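Thread – bilge pump woes, part whatever

2 min read

Right. Bilge pump on the Wosura packed in again. Float switch this time, not the pump. Third post on this boat and I haven't left the mooring yet.

Checked the fuse first. Fine. Lifted the float by hand – nothing. Wired the pump straight to the battery and off it went. 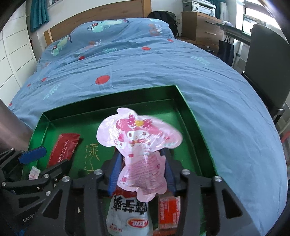

Sweets and snacks in the green tray.

So new switch. Fistico one is the same footprint as the old Zokitz, screws line up and all. Wires are shorter tho, so you'll want to join them well up out of the wet.

Heatshrink butt connectors, the gluey sort. Please don't use choc block down there. Previous owner did. Green mush.

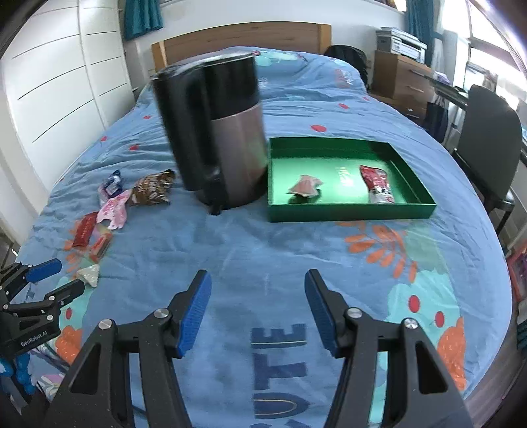

Milan Postma
28 June 2023

Someone asked re hose. Mine's ribbed, which slows the flow. Swapping to smoothbore in July when I can get at teh skin fitting.

Also no check valve. Put a loop in the hose, high as you can get it.

Anyone run a second pump a bit higher up with its own switch? Thinking 7 amp fuse but the leaflet's gone soggy and I cant read it. Will ring Esposito tomorow.

4 replies · 200 likes · 3091 views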